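Workshop notebook – joystick box, bench two
July, started 9:40 am 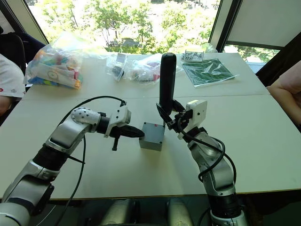 Where things stand

Grey box with the long black handle is back on the white tables. I pushed the two tops together again last night so there is one big surface to work on. The seam still catches small screws, so keep the parts tray off it.

This is the second of the Casmont boxes. The first one went out to Stitcombe in its original state and they sent back a page of comments, most of them about the handle being too tall for the box. Fair enough. It is a small box and it wants to walk when you push the stick hard over. Thitima's view is that the height is fine and the trouble is all in the base. I lean that way too, but want to try it before we cut anything down.

Jobs for today
Check the play in the stick at rest
Sort out the feet
Log the centre return
Write back to Trevaskis about the springs

Play at rest

Measured at the top of the stick with the dial gauge on its stand, box held down with the two bar clamps. Got 8 tenths of a millimetre side to side and 12 front to back. The front to back figure is worse than I expected. Took the clamps off, turned the box a quarter turn and measured again to rule out the gauge stand. Same answer, so it belongs to the box.

Opened it up. Four screws underneath, all tight. The pivot block sits in a printed cradle and the cradle has a bit of give on the front side where the wall is thin. I could move it with a fingernail. Packed it with a strip of shim and closed it up. Front to back is now 9 tenths. Good enough to carry on with, but the cradle needs a thicker wall in the next print.

Note for Jarrah – the drawing in the folder still shows the old wall. The file on the shared drive is newer. Please bin the paper one.

Feet

The ones that came with it are hard little domes and they slide on this table top like it was iced. Tried three kinds.

Soft clear bumpers from the drawer: better, still creeps on a hard push.

Black rubber discs, the thin ones: no creep, but the box tips before it slides. With the stick this tall that happens sooner than you'd like. It lifts on the far side when you push at the very top. Pushing lower down, close to the box, it stays put.

Grip mat cut to the size of the base: same as the discs, and it picks up every bit of swarf on the bench.

So the grip is sorted with the discs and the tipping is a weight problem. Weighed the box complete with stick and cable on the parcel scale. 1175 grams, more than it looks. Most of that is up in the pivot and the stick, though, and very little is in the floor.

Added a steel plate inside the floor, cut from the offcut bin, held with double-sided tape for now. With the plate in, it takes a full push at the top without lifting, front, back and left. On the right it still rocks slightly. The plate is off centre because the cable gland is in the way. Will ask Jarrah to nibble a notch in one so it can sit in the middle.

Do not ship one with tape in it. I am writing this down because we did exactly that with the Drarkico pedal.

Centre return

Ran 100 deflections, full over and let go, and wrote down where the stick came to rest. Split them evenly between the four directions. Left, right and back all come home inside the mark I pencilled on the gauge card. Forward is lazy. It stops short of centre on 12 of the 25 and needs a nudge.

Swapped the front and back springs over and did the forward set again. The fault went with the spring, so it is a weak one and the pivot is fine. I've put it in a bag marked WEAK FRONT and pinned it to the board. The other three are back in the box with a spare from the first kit in the fourth position. Forward now behaves.

The spare is a slightly different colour from the others. Possibly an earlier batch. Trevaskis should be able to tell us.

12:30 pm – lunch, then an hour lost to the delivery that was meant to go to the unit next door.

Handle height

Thitima came by after lunch and we talked about whether to shorten it. Her points, as I understood them: the long stick gives finer control, people who can't grip well can push it with a forearm or the side of a hand, and Stitcombe only tried it on the hard feet. She would rather send it back to them on the new feet and with the plate, same height, and see what they say. I agree. No cutting until we hear.

She also wants the top of the stick left smooth and rounded as it is. I had thought of a knurled cap. Dropped.

The red dot on top near the corner marks which way round the box goes. Thitima asked if it could be bigger. It is tiny, and with a hand over the stick I lose it myself. Will try a larger one on the next lid.

To do
Notch in the plate (Jarrah)
Screw the plate down, two M3 countersunk from below
Thicker cradle wall, then reprint – check the screw bosses still clear
Bigger dot
Ask Trevaskis for a full set of springs from one batch
Repeat play and centre return once the new cradle is in

4:15 pm

Email gone to Trevaskis. Box left on the white tables with the discs on and the plate taped in. The stick has a full set of working springs, so anyone can have a go with it, but please don't take the lid off, the shim is only pushed in and it will drop into the pivot.

Dial gauge is back in its case. The small bar clamp has a stripped pad, I've put it on the repair shelf.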